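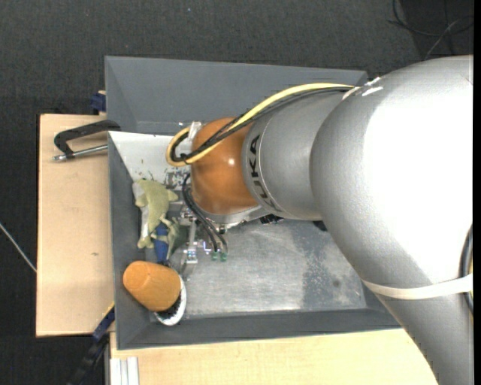 *KUKA arm over the grey bin*

# Grultport Community Choir: minutes of the October meeting

**Present:** Hauwa Yusuf (chair), Chiharu Sasaki (musical director), Siriporn Sitthichai, Theerawat Nakpan, Kamol Phromma (minutes)

Started at 7.10 pm, after a quick sing of the new warm-up round, which got into four parts by the second go!

## Last meeting

Minutes agreed. The piano has been tuned and Chiharu is delighted with it, especially the bottom octave. The sticky pedal is still sticky.

## Winter concert

Chiharu played through the running order. Everyone loved the idea of opening in the dark with the altos at the back of the hall and the rest joining as they walk forward. We will try it at the next rehearsal with the lights on first.

The Latau lullaby stays in. Siriporn has written out the words as they sound and recorded herself speaking them slowly, and several basses have already learnt it by heart (wonderful). The long Folus setting is down to 2 verses. Theerawat asked whether we could keep the last chorus in full and Chiharu said yes, gladly.

Interval: tea, squash and whatever people bake. Hauwa would like labels on anything with nuts in it.

**Action:** Chiharu to send round the final order with starting notes.
**Action:** Siriporn to share her recording.

## Money

We have some £800 in the account after paying for the hall. Sheet music is the big cost this term. Agreed to buy proper copies of the Folus and to borrow the carols from the library set, pencil marks and all.

Tickets stay at £3, children free. Kamol wondered about a family ticket but with children free there seemed little point.

## New singers

What a term for this! The open rehearsal was a joy and the sopranos have had to add another row. We are still short of tenors. Theerawat will ask at the rowing club, where he has heard promising noises from the changing room.

Hauwa suggested a buddy for each new person for their first few weeks, someone from the same part to share a folder with. Agreed straight away.

**Action:** Theerawat to put a poster up at the rowing club.
**Action:** Hauwa to pair people up before next rehearsal.

## Any other business

- Folders: please bring back any spare black ones, even tatty ones.
- Siriporn has offered to run a sight-reading half hour before rehearsals. Yes please!
- The side door sticks in wet weather. Kamol to mention it to the hall.
- Last year's concert recording is lovely to listen to again. Ask Chiharu for a copy.

Finished at 8.10 pm. Next meeting in November, same room, date to follow by email.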